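Household Battery Recycling in Fudcombe: Attitudes, Access and Sorting Errors
Final project report, Environmental Studies
Submitted by Keegan Morin and Yaneth Tamayo
Supervisor: Ghislain Friesen
Apr 15, 2025
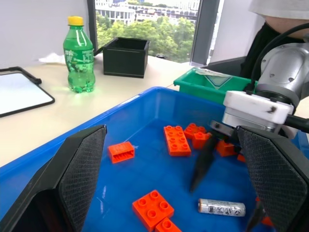
1. Introduction
Used household batteries should not be placed in general waste or in mixed recycling. They contain metals that can be recovered, and damaged cells are a known cause of fires in collection vehicles and at sorting sites. Residents of Fudcombe have had access to battery collection points since the opening of the Bromau Road recycling centre, yet staff at the centre report that batteries continue to arrive among other materials. Toys are a particular difficulty. A single silver battery lying among orange toy bricks in a blue plastic bin is easy enough to notice, but the same battery beneath a full load of mixed plastics may pass through several stages of handling before it is found. The present report examines how residents dispose of batteries and what prevents them from using the collection points.

2. Aims
The project set out to establish how many households keep used batteries apart from other waste, and where those batteries are finally taken. A further aim was to compare the answers of residents living near the town centre with those of residents in the outlying parishes, where bus services are limited.

3. Method
A printed questionnaire was delivered to 400 households in November. Delivery routes were drawn up by Tanner Gosselin using the parish map, and two streets under repair were left out. Completed forms could be returned by post or handed in at the library. In all, 144 forms were returned, a response rate of 36 per cent. Interviews were also held with Colton Simard, site supervisor at Bromau Road, and with the managers of two shops that have collection tubes.

Question six was misprinted in the first batch of forms and has been excluded from the results.

4. Findings
Of the 144 households, 91 stated that they kept used batteries separately. Only 58 had taken any to a collection point in the previous year. The remainder stored them in drawers, jars or garages, in several cases for many years. One respondent in Fontana Close wrote that she had "a biscuit tin full and no idea who wants it".

Residents in the outlying parishes were less likely to know the location of their nearest collection point. Many believed that only the recycling centre accepted batteries. Both shop managers confirmed that their tubes stood behind the tills and were seldom noticed by customers.

Mr Simard considered that most batteries found in the wrong container had been left inside toys, torches and remote controls. He noted that the present sign at the plastics bay does not mention batteries.

5. Limitations
The response rate means that the results cannot be taken to represent the whole town. Residents with an interest in recycling may have been more willing to reply. No forms were delivered to flats above shops, as letterboxes could not be reached.

6. Recommendations
It is recommended that the shop collection tubes be moved to the entrance, that the sign at the plastics bay be revised, and that a list of collection points be printed in the parish newsletter. A repeat survey should include the flats omitted from the present study.

Appendix A: Questionnaire
Appendix B: Interview notes, Bromau Road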